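Research Technician, Replication of Manipulation Results (one post, fixed term)
Iswood Lab, Alatthorpe
Posted April 17, 2022

We are hiring one person to help us find out how much of a well-liked result in robot learning holds up when somebody else runs it.

The result is easy to state. Train a robot hand on human demonstrations of picking up and placing small household things from a hard table, then put a soft surface under some of those things, and the policy is said to carry over with almost no loss. We have read the papers. We have also read the parts of the papers where the number of trials is given, and we are less impressed than the people who cite them. A success rate from a couple dozen tries, picked from the best training run, scored by the person who trained the model, is not much to build on.

We don't claim the result is wrong. Two of us think it will mostly survive. The other members of the group have money on the opposite side. What we want is a set of trials dull enough and careful enough that the argument stops.

What the work is

You would run physical trials, score recordings made by other people, and keep the log. The full plan calls for 3872 trials, split between hard and soft surfaces and between objects that sit level and objects that don't. Expect to reset the table by hand between trials. That is most of the job, and applicants who find the idea unbearable should believe that feeling.

Trial order is drawn in advance and kept from the person scoring. You will not score anything you ran yourself. If a trial is spoiled (wrong object, table bumped, cable caught on something) it is marked as spoiled and stays in the record. We don't rerun it quietly. In our pilot of 258 trials, 21 were spoiled, and we will report every one of them.

The pilot also showed us that "success" needs a stricter meaning than we had given it. We had one line in the protocol that read "cup lifted and placed upright." Three scorers read it three ways. Does a cup that tips against the fingers and then settles count? What about one that gets squeezed out of shape on the way? The new scoring sheet runs to four pages and we still fight over page two. Your first week or so will be spent trying to break it.

What you would be working with

An arm with a five-fingered hand, a height-adjustable table, soft surfaces of different thickness, and a large supply of paper cups. Paper cups are light, they dent, and they slide when touched badly, so they show up a poor grasp sooner than a wooden block does. They are also cheap, which matters when each dented one is thrown out. The control software was written by Geerts, our engineering partner on the project, and the trial log runs on Fastine, an in-house tool that works well enough if you save often.

You do not need to have trained a model. We would slightly prefer that you had not, at least not one of this kind, as you would have fewer habits to drop.

Who should apply

You have done some form of repeated, recorded, hands-on work and can show us the records. A lab bench, a test shop, a kitchen with proper temperature logs, a survey crew: all fine. You can read a short script in Python and change a line in it without help. You write plainly. When a number looks too good, your first move is to go back and check how it was made.

A degree is welcome and not required. Experience with robot arms is welcome and not required either, although you must pass our safety training before you go near the arm under power.
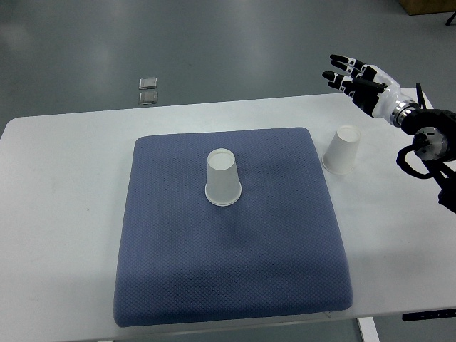 Scoring gets harder once the surface gives. On a hard top, a cup that has been nudged has plainly been nudged. On a cushion, the fabric sinks and pushes back, and a hand that comes down a little low may press into the padding and still close on the cup. Is that skill, or is the cushion forgiving a bad approach? The published work counts it as a success and moves on. We record it in a separate column, and part of your job will be to argue for or against keeping that column once you have seen enough trials to have an opinion.

Placement is the other sore point. Demonstrations tend to be collected with objects near the middle of the table, where the person giving them is comfortable. Tests are then run in the same place. We put objects toward the far edge as well, and in the pilot the gap between middle and edge was larger than the gap between hard and soft. It may be a quirk of our setup. If so, we would like to know that before anybody else points it out.

What we can't offer

There is no promise of a new method at the end of this. Replication papers are hard to place and are cited less than the work they check. You will be a named author on whatever comes out, in either direction, and the raw recordings and log will be released with it. If you need a demo reel for your next job, this is the wrong post.

Terms

Full time, 19 months, based on site at Alatthorpe. Remote work is possible on scoring days only. Pay follows the lab's technician scale; the exact step depends on experience and will be given to you in writing before the interview, so you can decide whether the interview is worth your time. There is no evening or weekend running. The arm is switched off when the last person trained on it goes home.

How to apply

Send a résumé of no more than two pages and a one-page note. In the note, pick any published robot manipulation result you like and tell us the one thing you would check first, and how. We are not looking for a takedown. A small, exact doubt with a cheap test attached will do better than a long list of complaints.

Please don't send a cover letter about your passion for robotics.

Shortlisted applicants will be asked to spend a paid half day with us, scoring a batch of recordings from the pilot with the current sheet and then telling us where it failed them. We will compare your scores with ours, but matching us is not the test. Our own scorers don't match as often as we would like.

Applications and questions go to Annelies Koster, who leads the trials, through the jobs desk at Iswood Lab. Mark them "Soft surface replication." Questions about the protocol are welcome before you apply, and asking one will not count for or against you. The protocol and the scoring sheet, including page two, are available on request.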